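Last updated: 2026-09-15

Two grippers, one bench and a lot of small black boxes

The choice of gripper is usually made late in a project, after the arm has been bought and the budget has mostly gone. At Marciniak, a contract assembly firm that packs and tests small electrical parts, it was made three times in a single year. The first unit was too heavy for the wrist. The second was withdrawn by its supplier. The third decision, between the Clasa parallel gripper and the Plivier two-finger unit, was handed to Bożena Górecki, who runs the automation bench, with instructions to settle it by the end of July.

Her bench carries two identical arms facing the same work area, and both were fitted with each gripper in turn. The arms stayed the same throughout, as did the controller, the mounting plate and the parts. Only the gripper and its driver were changed. This sounds obvious, but a good many published comparisons change the arm as well, and the results then say very little about the fingers.

The task

The reference task was a handover. One arm picks a part from the table, lifts it clear, turns it so that the free end faces the second arm, and waits. The second arm closes on the free end, the first opens, and the part is placed in a tray. A complete cycle needs two grasps and one release under load, and it punishes any gripper that does not know how wide open it is.

Each gripper was given 3409 cycles, split across three part sizes. The figure has no special meaning. It was the number of cycles the Clasa had finished when its run was stopped for a planned power cut, and the Plivier was then run to match.

"I wanted a boring test," Górecki says. "If you give a gripper an interesting object, you learn about the object."

Closing force and position

The Clasa takes a target position and a current limit. The fingers move until they reach the position or the current rises to the limit, whichever comes first. On a rigid part this works well. On a part with some give in its casing, the current climbs slowly and the fingers carry on closing after a firm grip has been made. With the limit set low enough to protect the softest casing, the largest part slipped during rotation. With the limit set for the largest part, the softest casing was marked. The team ended up with a separate limit for each part size, held in a table in the task script.

The Plivier closes the loop on an estimated force. The estimate is not very good in absolute terms. Checked against a bench load cell, it read high at the bottom of its range and low at the top. It was repeatable, though, and for this task repeatability was enough. One setting covered all three sizes.

Position reporting told the other way. The Clasa reports finger position from an encoder on the output side, so backlash in the drive does not enter the reading. The Plivier's encoder is on the motor. After a long run the reported opening and the measured opening had drifted apart, and the bench software now runs a close-and-zero routine every 200 cycles to correct for it. The routine is quick, but it has to be written into the task, and it must never be called while a part is being held.

Drops and failed handovers

Over the full run the Clasa failed to complete 69 handovers. Most of these came on the smallest part, where the second arm closed on a corner and pushed the part round in the first gripper. The Plivier failed on fewer, but its failures were harder to recover from. When its driver loses communication it holds the last commanded force, which is sensible for safety and awkward for an unattended bench. On several occasions the arm had returned to its start pose with a part still held, and the script had no means of knowing.

Marciniak's answer was to add a check on finger opening at the start pose. If the reported opening is larger than the closed value, and no open command has been sent, the run pauses. The same check was then added to the Clasa script for consistency.

Mounting

Neither gripper fits the arm directly. The Clasa has a four-hole pattern that needs a simple plate. The Plivier has its fixing face on the side of the body, so it wants an angled bracket, and an angled bracket moves the tool centre point off the wrist axis. The offset has to be entered in the controller. It also has to be entered with the correct sign, and a morning in July was spent finding out that one arm had it and the other did not.

Printed brackets were used for all the trials. They are cheap and quick to change, and they flex. Górecki measured the flex at the fingertips with a dial gauge and found it larger than the arm's own quoted repeatability, though still small beside the clearance in the tray. For production she would machine them. For trials she would print them again – the bracket went through several revisions and none of the early ones would have been worth the metal.
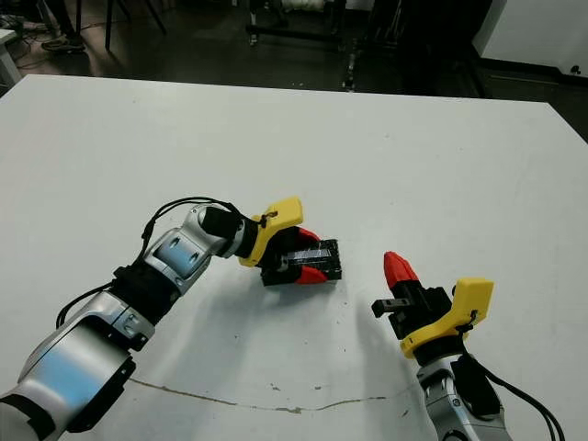
Cable routing took longer than expected. A cable tied too close to the wrist pulls at the connector when the last joint turns, and a cable left too free catches on the housing. The present arrangement leaves a loop across the wrist with a tie near the gripper end, and the joint limits in software are set slightly inside what the loop will allow. The Clasa connector is a push fit with no latch and came out twice. The Plivier connector screws down and stayed in place, at the cost of a stiffer cable.

Fingertips

The pads supplied with both units were removed early on. The Clasa's were too hard to hold a glossy casing at low force, and the Plivier's were wider than the smallest part. A softer pad, sourced from Tastitz and trimmed to suit, was fitted to both grippers before the counted cycles began, so none of the figures given here apply to the makers' own pads.

Wear was checked by weighing. One set was taken off after 1267 cycles and showed slight rounding along the leading edge, with no loss of grip that the bench could detect. The pads are held by a single screw each and can be replaced without removing the gripper from the arm, provided that the fingers are opened first. It is worth marking which pad came from which finger. They do not wear evenly.

Driver software

Both makers supply a driver and both drivers work. The Clasa's is a thin wrapper over a serial protocol, documented in full, with a blocking call for every command. The bench team rewrote it in a few days so that both arms could be commanded together. The Plivier's is larger, handles timing by itself, and exposes fewer settings. Its error codes are grouped in such a way that an overheated motor and an unplugged cable return the same number.

Start-up behaviour also differs. The Clasa does nothing until told. The Plivier runs a full open and close on power-up, and anything between the fingers at that moment will be squeezed. This is stated in the manual, on a page that three people at Marciniak had read and one had remembered.

Which one

Marciniak has ordered the Plivier for the handover cell and kept the Clasa pair for a single-arm inspection station, where accurate finger position matters more and the part never changes hands. The choice rests on the single force setting. Keeping a table of current limits is manageable with three part sizes, and the firm expects the range to grow.

Górecki's remaining reservation is the motor-side encoder. She has asked the supplier whether the close-and-zero routine can be moved into the gripper's own firmware and had no firm reply at the time of writing. Until then the routine stays in the task script, and the handover cell will stop for it at the end of each tray.

We use cookies to remember your reading preferences and to measure visits to this site. You can change your settings at any time.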